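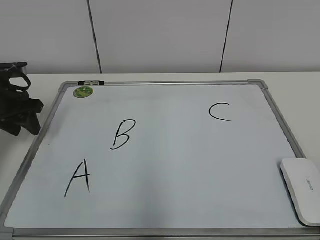
Three capitals, black marker.

Fri 2 April

My handwriting has been in decline since school, and in December it finally went under. I wrote a Christmas card to my old landlady, Genowefa Wróbel, and she rang to ask whether I'd had a fall.

So I've been practising. I bought a pad from the stationer's with 100 sheets in it and the sort of lines they give to six-year-olds, with the dotted one in the middle to aim for. I have now filled most of it. My lower-case g has improved. My r is still a small accident on the way to the next letter.

The trouble is that I only ever write things by hand for myself, and I'm a forgiving reader. Shopping lists, mostly. Last week I came home with leeks because I couldn't face admitting to the greengrocer that it might say keys.

Genowefa, who is 2 streets away and taught infants for most of her working life, says I grip the pen as if it owes me money. She also says to slow down and stop joining everything up. Capitals are easier, she says, though a whole letter in capitals reads like a ransom demand, so there are limits.

I've promised her a proper one by the end of the month, two pages, in ink. She's promised to mark it. I've already had to start again twice – the first go had a blot, and the second had an r in it.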